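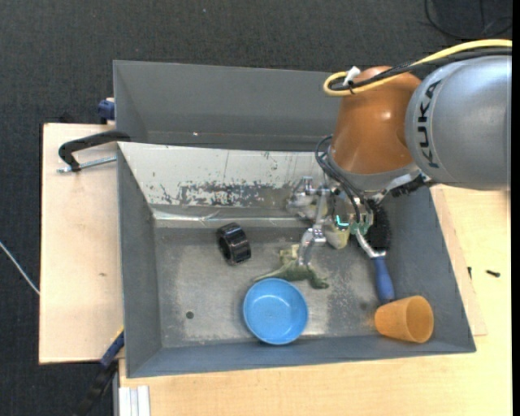

kastdale_mom
Trying to get through the garage before November and I'm stuck on the mixed bins. I've read the advice to sort everything by category first, but we have 30 totes and two kids. Mine all end up like that gray bin, household items and toys in together, and I can't face dumping them on the floor. Does anyone sort straight from the tote?

tradon72
Yes. One tote a night, straight into keep, donate or trash. I did 9 last month that way. Don't open a second one until the first is put away.

S. Jardine
I'd disagree with tradon72. If you go one tote at a time you keep four flashlights, because you never see them side by side. Dump it all on a tarp on a dry Saturday and be done.

tradon72
A tarp with 30 totes on it is how my brother lost the use of his driveway for a week.

orban_k
Somewhere in between worked for us — 2 totes at a time, toys out first. Kids' stuff is quick to judge. Kitchen things and tools take longer.

S. Jardine
Fine for toys. I'd still do tools all together.

kastdale_mom
Going to try 2 at a time starting Thursday. Does the thrift store on Kolent still take board games with missing pieces?

orban_k
No, they stopped. Puzzles too, unless the box is taped shut and marked complete.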